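# Wood Grain and Where Our Desks Come From

Clamton Sixth Form, Design and Materials project report
May 4, 2018

We set out to learn why the same kind of timber can look so different from one piece of furniture to the next, and whether buyers care. The work took place in March, in study rooms and at two local firms, Joneck and Semple. 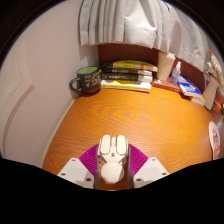
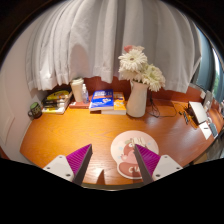
Grain is the pattern left on a board by the growth of the tree. A tree adds a layer of wood each year, and the saw cuts through those layers at an angle chosen by the mill. A board cut straight down the side of a log is called flat sawn, and it tends to show arches and loops. A board cut towards the centre is quarter sawn and tends to show straight lines. The wavy, flame-like bands on the orange desk are the sort of pattern people in our survey called "busy". We did not find out which species it was, so it is left out of the results table.

## Survey

We showed 30 people a set of 14 small samples lent by Joneck and asked which they would choose for a desk at home. Nine chose a straight grain. The rest chose a curved or mixed grain, and several said a plain board looked "like an office". Price was not shown on the samples, which was a mistake. Two people asked for it and we had no answer.

## Visit to Semple

Semple keeps a stock book for its Fisemow range of boards. The last full count listed 3,274 boards, sorted by thickness first and grain second. Staff told us that customers often send back a board if it does not match the one beside it, even when both are sound. Matching boards from the same log takes longer and costs more.

## Problems

The samples had different finishes. Oil makes the darker bands stand out, and a matt varnish hides them, so some people may have been choosing a finish. We also asked mostly students, who do not buy many desks.

If we did the survey again we would use one finish throughout, print the price on the back of each sample and ask some older people.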